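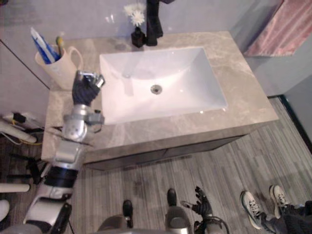
How to keep a marble vanity top from getting marked up by toothpaste?

We moved into a place with a marble counter in the main bathroom and I am trying not to ruin it. It's a beige-gray stone with cream and light brown veins and it goes all the way around a white rectangular sink. We don't have a medicine cabinet, so things end up on the counter. Right now the toothbrush and toothpaste stand in a cream cup at the back left, and there is a little black bottle with white flowers next to the faucet. In our last place I had a laminate top and a cup like that always left a ring under it, plus dried toothpaste that I scraped off with a fingernail. I assume I can't do that with marble. The people before us left half a bottle of Muvetti stone sealer under the sink but no paperwork, so I don't know when the top was last sealed. Do I need to reseal it now, and what should I clean it with in the meantime? Also, is it better to move the cup somewhere else?

Posted 08/04/2021 by slowdrain50

tilesetter_retired

Check the seal before you buy anything. Put a spoonful of plain water on the counter in a spot you don't use much and leave it for 15 minutes. Wipe it up. If the stone under it has gone darker, it is taking in water and it wants sealer. If it looks the same as the rest, leave it alone and test again in six months.

I would not use the half bottle. You don't know how old it is or whether it froze in somebody's garage. A new small bottle is plenty for one vanity. Clean the top first, let it dry overnight, wipe the sealer on, wait the time on the label, and buff off everything that is left. Most of the cloudy counters I got called back for were sealer that dried on the surface.

For daily cleaning use a soft cloth, warm water and one drop of dish soap, then a second cloth with just water, then dry it. No vinegar, no lemon, no bathroom spray for lime scale. Those etch marble, and sealer does not stop etching. It only slows down stains. Keep the fingernail off it too. Lay a wet cloth on dried toothpaste for five minutes and it will wipe away.

The cup can stay. Put a small tray or a cork coaster under it and lift it once a week to dry underneath. Same for the flower bottle. I'd watch that one more closely, especially when you refill it.

Mapleside80

We have marble too and I just use Ominier wipes on it. No problems so far. Read the pack though, there is more than one kind and I think only one of them is for stone.

hallbath126

Agree with the tray. We stopped keeping the toothpaste on the counter at all and put it in the drawer with the cap on, and that took care of most of the mess. The brushes stay out in a cup so they can dry.

One thing to add, go easy on whitening toothpaste near the stone. It is gritty, and if you rub it around with a sponge you can dull the polish. Rinse it off first and then wipe.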